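To: competitors' list
From: Signe Vigfúsdóttir, Secretary of the Meeting
Date: 4/7/21
Subject: Re: Refuelling and the revised pit lane procedure

Dear all,

Following the bulletin issued to entrants for the endurance round at Skellora, the office has received several enquiries on the refuelling procedure. Mr Texier's message is quoted further down, and my reply to him is given in full so that every team has the same information.
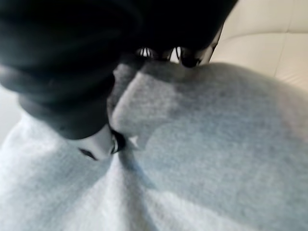
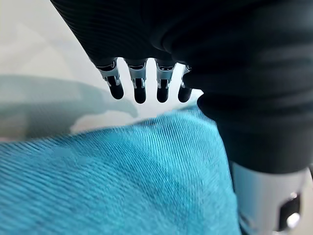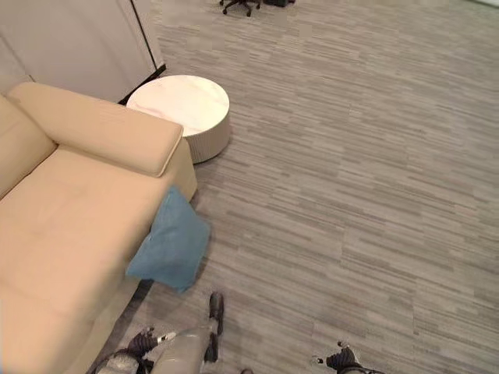

May a driver change be carried out while the car is being refuelled?
The two operations must be kept separate. The driver leaves the car before the fuel hose is connected, and the relief driver may enter only when the hose has been removed and the fuel marshal has lowered the flag.

Hervé Texier wrote:

> Dear Secretary,
>
> Our team has entered the Clalier saloon in Class B and we have read the revised procedure with care. Three points remain unclear to us.
>
> First, paragraph 5 gives the pit lane limit as 30 mph, whereas the entry form still refers to the former figure. Which one applies?
>
> Second, is the minimum stop measured from the pit entry line or from the moment the car is stationary?
>
> Third, we would be grateful to know whether the fire extinguisher attendant may also hold the lollipop board. We are a small team and shall be travelling with very few people.
>
> Yours faithfully,
> Hervé Texier
> Entrant, car 22

Dear Mr Texier,

Thank you for your message. I have consulted the Clerk of the Course, Mr Brekke, and can confirm the following.

The limit is 30 mph at all times, including during practice. The entry form was printed before the regulations were revised and the bulletin takes precedence over it.

The minimum stop is five minutes, measured between the pit entry and pit exit lines. Teams should note that this is a change from the previous season, when timing began at the pit box. The timekeepers' record will be final in the event of a dispute.

The extinguisher attendant may have no other duty while fuel is being transferred. Entrants who cannot provide a separate person should write to Defne Duman, Chief Pit Marshal, who may be able to assign a club member. Such requests should reach her at least 15 days before the meeting.

Mr Brekke has also asked me to remind entrants that overalls, gloves and balaclavas must be worn by all persons beyond the white line during a fuel stop. Visors alone will not be accepted in place of goggles. Churns will be inspected by Troels Damgaard at scrutineering, and any churn without a working dry-break valve will be kept by the officials until the close of the meeting.

The September round at Wadent will be run to the same procedure. Separate instructions on paddock access will be sent to those who have entered.

Yours sincerely,
Signe Vigfúsdóttir
Secretary of the Meeting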